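February, evening

Shawky ran out this morning. I had been scraping the last of it out of the jar with an orange stick for a week, so it was no surprise. It is the only hand cream I have found that does not leave my thumbs greasy, and the shop in Wondstead has stopped carrying it. They had Gurnadon on the shelf instead, the big tube, so I bought that. It smells of cucumber. I put it on after lunch and it took a long time to sink in.

Took off the old polish before supper. It had lasted five days, with a chip on the right index finger by day three. I used the last of the remover and most of the cotton pads. My nails are stained yellow underneath again. I did not put a base coat on last time and I know better. 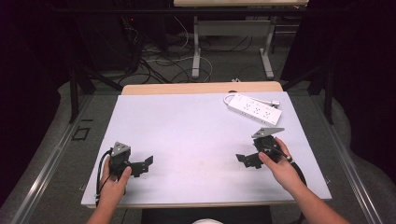 Painted them tonight with the Talla gray I got in the swap. It went on streaky with the first coat and fine with the second. In the bottle it looks close to black, and on the nail it dries a good deal lighter, near the gray of those triangular plates with the small holes. I like it more than I thought I would. I did the left hand well and the right hand badly, as usual. There is polish on the cuticle of the ring finger and I left it, it will come off in the bath.

I also went through the drawer and threw out four bottles that had gone thick. One was a glitter I paid too much for and wore twice. The rest are back in the shoe box with the lids facing up so I can see the colors.

To buy: remover, cotton pads, a base coat that is not the peeling kind. Will try the other shop for Shawky before I give up on it.

Top coat is still a little soft. Going to sit up until it sets, then bed.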